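Brarnadik: a small stack for getting a simulated arm to pick things up in rooms that weren't laid out for it

README, last gone over January 4, 2020

G'day, and thanks for having a look. Brarnadik is the planning and perception code I've been chipping away at with Gøran Magnusson. It takes a furnished room, an arm and a target object, and it tries to come up with a grasp and a path that don't plough through the furniture. Everything in here runs in simulation. If you've got a real arm at home I'm jealous, but please don't point this at it yet. 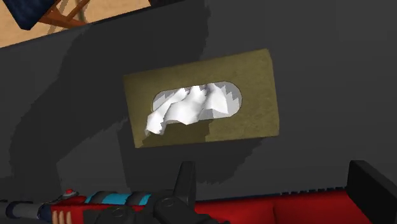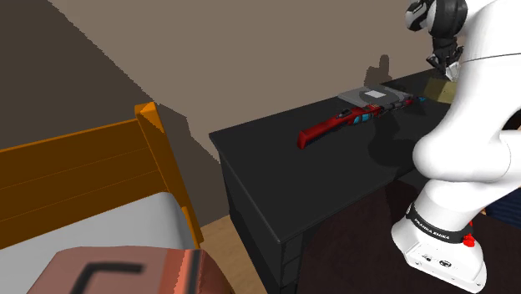
Renders from the simulator: the tissue box in the first, the arm at the desk in the second.

What's in the repo

The planner lives in plan/, the perception side in see/, and the scene loader in rooms/. There's also a folder called shed/ where I put anything I couldn't bring myself to delete. Some of it works! Have a rummage, but don't open issues about it, please.

You get 18 rooms and 47 objects with the default download. The rooms use an internal format we call Sirnlow, basically a text file with a furniture list, poses and a colour for each surface. I started on it in July thinking I'd be done in a weekend, and the parser is still my least favourite bit of the whole project.

Getting it going

Grab the repo, run the setup script, then run the check script. The check loads one room, plans a single reach and writes the result to out/. If that folder stays empty, read the log before anything else, as it's nearly always a missing mesh path. Paths with spaces in them will bite you. I know, I know, it's on the list.

You'll want a decent graphics card for the renders, but the planner itself is happy on my old laptop.

How the planning bit works

We sample grasp candidates around the target (30 of them unless you change it in the config), throw out the ones where the fingers would clip something, and rank what's left. Then the path planner has a go at each one in order until it finds a route or runs out of patience, with the cut-off set to 6 seconds per candidate. You can bump that up. Gøran runs his a lot longer and goes off to make a cuppa.

The ranking is a weighted sum and the weights are mine, tuned by fiddling. If you've got a more principled way of doing it I'd love to see a pull request. Collision checks use simplified hulls for big furniture (beds, desks, sofas) and the full mesh for small stuff. That means the planner is a touch too cautious near chair legs and will sometimes refuse a reach you can plainly see is fine.

Perception, and the bits that annoy me

The segmenter was trained on our own renders, so it's comfortable with flat shading and hard edges and hasn't the faintest idea about photographs. Two things trip it up more than anything else.

Shadows from the arm. A big soft shadow over a dark surface gets labelled as an object often enough that I added a filter for it, see/shadow_filter. It compares depth with colour and drops any region that has an outline but no height. It's switched on by default and costs a bit of speed. Turn it off if your surfaces are pale, you probably won't miss it.

Tissues. The box is easy, it's a box. The tissue poking out of the top is a pile of facets, and the grasp sampler loves it to bits because every facet looks like a handy little surface to pinch. Set ignore_soft to true if you want the arm to go for the box itself. The mesh is rigid, by the way, so pulling a tissue out isn't something you can test with this release. Joar Moen has a cloth branch going under the name Hastavholm and I'm told it's nearly ready to merge.

Thin tools are so-so. Long handles segment nicely, then the tip goes missing when it's lying near something grey. Cranking the render resolution helps.

Cameras

Each run can write out several viewpoints, set in cameras.txt. The default file is a bit of a grab bag, some views close in on the target and some well back. Don't assume the target is centred, or that the whole arm fits in view, when you're writing a loader.

Known problems

Changing rooms without restarting leaks memory. Restart between batches.
The wall colour resets to beige if the Sirnlow file has a trailing comma.
Cables on the arm are for looks and aren't collision checked.
The Özkan exporter (our mesh converter) flips normals on some cushions. Run it twice and they flip back.

Contributing

Open an issue first if it's a big change, just send it if it's small. Tabs or spaces, I'm not fussed, but match the file you're in. New rooms are very welcome, especially messy ones, and please include the source meshes so Gøran can redo the hulls.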